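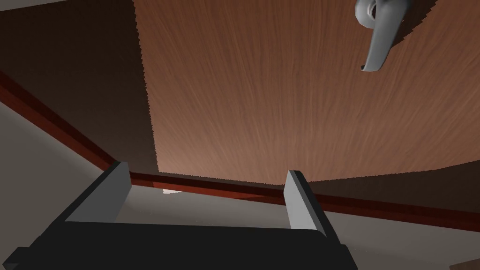 Figure 4.1 A simulated gripper, fingers apart, with a wood-grain panel and its lever handle ahead of it.

Robot Software > Part Two: Acting on the World > Chapter 4

Chapter 4
Planning to Pull: Handles, Hinges and Contact

Reading time: 10 minutes

Think about the last handle you used. You probably didn't look at it for long. Your hand knew where to go, your fingers closed, and your arm followed whatever path the thing on the other end allowed. Now try writing that down as code! It is one of my favorite problems in this whole field, and by the end of the chapter you'll have a working version of it running in your own simulator.

Up to now our planner has lived in free space. In Chapter 3 we gave it a start, a goal and a list of things not to touch, and it found a way through. A handle breaks that arrangement, because touching is the whole point. The planner has to treat the same piece of geometry as an obstacle for most of the motion and as a target for the last bit of it.

Look at Figure 4.1 again with that in mind. The handle is up in the corner, only partly in view, and the wood grain takes up most of the picture. A perception module working from this view alone has plenty of texture to chew on and very little handle. Should it commit to a grasp now, or move and look again? We'll build both versions and compare them.

The code grew out of Skurel, a small planning library that Alina Anghel and I began as a teaching tool. Its first handle planner was 3451 lines long and failed in ways that were a joy to debug (well, most of them were). The version you'll use is far shorter. It splits the job into 2 stages, approach and follow, and each stage has its own cost function that you can open up, change and break.

Approach comes first. You'll write a sampler that proposes grasp poses near the handle, throws out any that put a finger through the panel, and ranks what remains. Start with 100 samples and watch what happens to the ranking when you add noise to the estimated handle position.

Then comes follow, where the fun really starts. Once the fingers close, the gripper can't go wherever it likes. A hinge asks for an arc and a slide asks for a straight line, and your controller may not know in advance which one it has hold of. We'll let it find out by pulling gently and fitting a model to the motion it feels.

Before you read on, load the Ristetti scene file and run the Chapter 3 planner on it unchanged. Write down where it stops and which collision check stopped it. You'll need both notes in Section 4.1.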